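Pitchfork

A pitchfork, also called a hay fork, is a hand tool with a long handle and a head of two or more thin pointed tines. It is used to lift and throw loose material, mostly hay, straw, leaves and stable bedding. The word "pitch" in the name has the old meaning of throwing, and has no relation with the black substance used on boats. In everyday speech the name is often given to every large fork with a long handle, but farmers and gardeners usually separate the pitchfork from the manure fork, the garden fork and the silage fork, which have different heads and are made for different loads.

Name

The English word is older than the modern form of the tool. In medieval texts there is a form "pikforke", where the first part was connected with a pointed thing, and later speakers changed it under the influence of the verb "to pitch". In many regions the tool is called simply a fork. The word "prong" was also used in parts of southern England for the whole tool, and not only for one of its points. The parts that enter the load are called tines by most makers, and prongs by most users. Both words are correct.

Parts

The pitchfork has three main parts: the head, the connection and the handle.

The head is made of steel in nearly all tools sold at present. The tines are round or slightly oval in section, and they get thinner toward the point. They are curved, so that the load rests in the hollow and does not slide back on the hands of the worker. A strong curve holds more, while a flat fork enters more easily under a thin layer.

The connection can be a tang, a strap or a socket. A tang is a spike which goes inside the end of the handle, and a metal ring called a ferrule is put over the wood so that it does not split. A socket is a hollow cone into which the handle enters. With straps, two long pieces of metal go up along the wood and are riveted through it. The strapped type is heavier, and it is preferred for wet material.

The handle of a traditional pitchfork is of ash, a wood which is elastic and gives few splinters if it was split along the grain. Long handles are straight. Short handles may have a grip in the form of the letter D or T, but on a true hay fork this is rare, because the hand must slide on the wood while the load goes up.

Number of tines

The number of tines depends on the material. The general rule is that loose and long material needs few tines, and short or broken material needs many.

A fork with 2 tines was used for sheaves of grain. The sheaf is already tied, so it cannot fall apart, and the worker wants to leave it quickly on the wagon. Two thin points enter and go out with little resistance.

A fork with three tines is the common tool for hay. It holds a good quantity and still comes free with a small turn of the wrist.

Forks with four or five tines are used for straw, mixed bedding and manure. Forks with ten tines or more exist for wood shavings and sawdust in horse stables, and these are often made of plastic, with the sides turned up like a basket. Some authors do not accept the last type as a pitchfork and put it together with scoops.

History

The first forks for hay were of wood only. A young tree or branch with a natural division was cut, the bark was taken off, and the points were shaped with a knife. In some parts of southern Europe this became a careful craft. The tree was pruned during its growth so that the branches came out from one place, and after several years it was cut, heated and bent in a wooden form until it kept the curve. Wooden forks are light and do not damage the grain, and for this reason they stayed in use on threshing floors long after iron was cheap.

Iron heads were made by village smiths, usually one at a time and to the wish of the customer. The quality was not equal. Iron tines bent easily, and the smith had to straighten them after each season. When steel became available at a low price in the nineteenth century, factories started to press and draw the heads from one piece, and the tool became thinner and much lighter.

The valley of Prendedura had its own pattern, with three wooden tines, of which the middle one was inserted separately and fixed with a cord of leather. The fork makers there worked in winter and sold their goods at the May fair. A price list kept in the parish house gives 87 forks sold by one workshop in a single fair, and most of them went to buyers from the other side of the mountain. The craft ended when the road was opened and steel tools arrived from the plain.

In Clitdale the situation was different. Hay was carried there in sheets on the back, and the fork served only to fill the sheet and later to spread the hay in the loft. The local forks are therefore short, with handles that do not pass the shoulder of a grown person. The farm museum at Pennington owns 239 hand tools for haymaking, and the short Clitdale forks form the largest group in it. The museum also keeps a few heads without a handle which have five tines on one side of a broad bar, and the purpose of these is still discussed. They may have been used for pulling weeds from ditches.

Use in haymaking

Before the baler, the fork was in the hand of the worker in almost every phase of the hay harvest. After mowing, the grass was shaken and turned with the fork so that it dried on both sides. In the evening it was put together in small heaps, called cocks, to protect it from dew. The heaps were opened again in the morning. When the hay was ready, one person on the ground pitched it up, and another person on the wagon placed it and walked on it.

The work of the pitcher looks like a matter of strength, but the larger part is skill. The fork enters the heap from above and near the edge. The worker puts one knee or thigh against the handle, uses it as a lever, and lets the weight come over the shoulder. A heap must be taken in the reverse order in which it was built. If somebody stands on the same hay which he tries to lift, nothing moves, and this is the usual mistake of beginners.

On the large flat farms of Dumow, gangs of up to 30 pitchers were hired for the season. Each gang had its own forks, marked with a burn on the handle, and the handle was cut to the height of the owner. To lend a fork was considered unlucky, perhaps for the practical reason that a handle becomes smooth in the places where its owner holds it.

Modern use

Balers and loaders have taken most of this work. The pitchfork remains common in stables, in small holdings on steep land, and in gardens, where it is used for compost and for spreading mulch. It is not suitable for digging. The tines are too thin for this and will bend or break in heavy soil, and a garden fork with square or flat tines must be used.

Care and storage

The metal is cleaned after use with a dry cloth or brush, and wiped with a little oil before winter. The wood is treated with linseed oil one or two times in the year. Varnish is less good for a handle, as it makes blisters on the hand and comes off in pieces. A loose head should be repaired at once. If the handle has shrunk, a new rivet or a small wedge is normally sufficient, while a crack along the grain means that the handle must be changed.

A fork should never be left lying on the ground or hidden in the hay. In sheds it is hung on two nails with the tines to the wall. In the field it is pushed with the points into the soil, so that it stands and everyone can see it. Wounds from a dirty tine are narrow and deep and they close fast on the surface, and a doctor should see them even when they look small.

In culture

The pitchfork appears as the weapon of farmers in many accounts of rural revolts, together with the scythe and the flail. In Western pictures of the devil a fork is common, though it is often closer to a trident, which is a fishing spear. In heraldry, forks for hay are found in the arms of villages, usually with two or three tines and with the points up. In several languages the tool also gives proverbs about rain, work and marriage.

See also: Hay rake, Manure fork, Scythe, Threshing floor, Trident

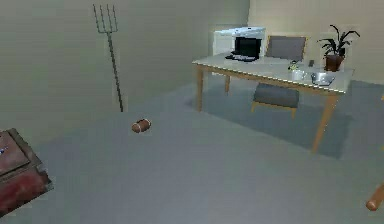
Why are the tines of a hay fork curved?

The curve makes a hollow in which the hay can rest, so it does not slide back toward the hands when the fork is lifted. A fork with a flatter head enters more easily under a thin layer, but it holds less.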